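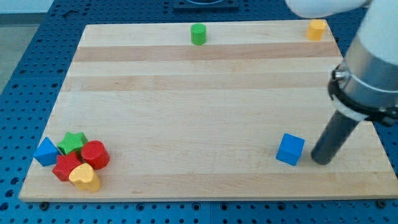
*Blocks on the maple board, with the blue table underneath.*

# The Block Table at Badside

June has been all about the block table, and I am so happy to finally give it a page of its own! Badside is our little toy library, and for years the wooden blocks lived in a bin under the coat hooks where only the most determined kids ever dug them out. Now they have a proper board to be played on, and I could look at those colors against the pale wood all day.

Here are some notes, piece by piece.

**The bunch in the corner.** Stars, a heart, a cube and a cylinder, all huddled together. The yellow heart is the piece everyone reaches for first (me included), and I love how it leans in among the red ones.

**Green star, red star.** These two are a bit of a nuisance to stack and completely wonderful to sort. Younger kids go by color, older ones go by shape, and then somebody starts an argument about which way is right.

**Little green cylinder.** Standing up straight near the far edge, all by itself. It makes a very good tree, chimney or lighthouse, depending on who is telling the story.

**Blue cube, out on its own.** Cubes are the plain ones, I know, but try building anything without them! We have 39 blocks in the Ross set at the moment and I would happily take a dozen more of these.

**The board.** Light maple-colored strips with slightly darker bands running the long way. Wood grain like that makes even a very simple set look special. It gets a wipe with a barely damp cloth at closing, then a dry one.

**The blue table.** Rows and rows of small round holes, and such a cheerful background for all that wood. Small fingers go straight for them.

The block table is open from 3 until closing, and grown-ups are very welcome to sit down and play too. Next up on the gallery list are the Clindari puzzles and the big Pladen marble run, as soon as I find the 2 missing ramps.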